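Review: Farkport sloped sorting tray, gray, large

I bought the Farkport tray in February to replace a row of shoebox lids I had been using for mixed small parts. It has had steady use since then, most days for a couple of hours, with a Shehata tray of similar size on the next bench for comparison. I paid full price for both.

The Farkport is an open-topped tray with four sloped inner walls and a flat floor. There is no lid and there are no dividers. It ships flat, with 6 clips and one sheet of instructions, and took me ten minutes to put together. The second clip on the long side was stiff and I had to use pliers on it. Once it was up, it stayed square.

The slope is the reason to buy it. With straight-sided boxes, washers and short screws end up against the wall and you have to pick at them with a fingernail. With a sloped wall you can push a part up the side and get a finger under it. Flat rings are still awkward, but less so. Larger things, toys and plastic housings and so on, slide back toward the floor if they are dropped in near the rim, so very little ends up on the table.

Size is fine for a mixed lot. I sort in batches of 100 pieces at most. Past that the corners fill up and you lose sight of whatever is underneath. The maker suggests a bigger load on the sheet, and it will hold it, but sorting gets slow. 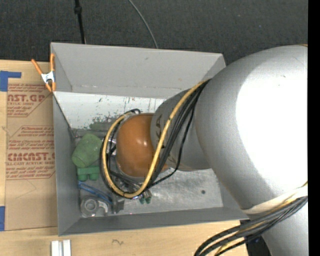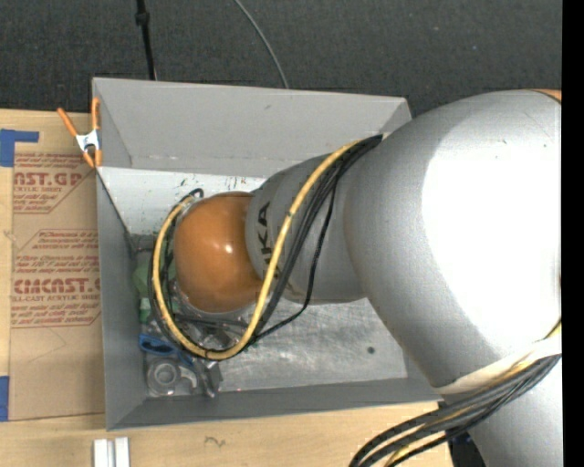 Gray tray with sloped walls, small parts on the left side of the floor.

Essam Belkadi wrote in after I posted a short version of this to ask about cleaning, saying his Farkport had gone dull after one summer of greasy bike parts and that dish soap did nothing for it. He now lines the floor with cut paper and throws the paper out when the batch is finished. I tried that for a week. It keeps the floor clean, but small parts get under the paper edge, so I went back to using it bare.

On cleaning in general, the gray surface marks easily. Scuffs from metal parts do not come out. Grease wipes off the floor if you get to it the same day, but the crease where the wall meets the floor holds dirt and needs an old toothbrush. None of this affects how it works. If you want something that still looks new after a month, buy a different tray.

The Shehata is deeper, with steeper walls, and costs less. It's better for storing things and worse for picking through them. My wrist hits the rim on the Shehata and does not on the Farkport.

Two complaints. The rim has no lip to grip, so moving a full tray takes both hands underneath. And the replacement clips are sold only in packs of 60, which is silly for a tray that uses 6.

I would buy it again for sorting. For keeping parts on a shelf, get the Shehata or any lidded box.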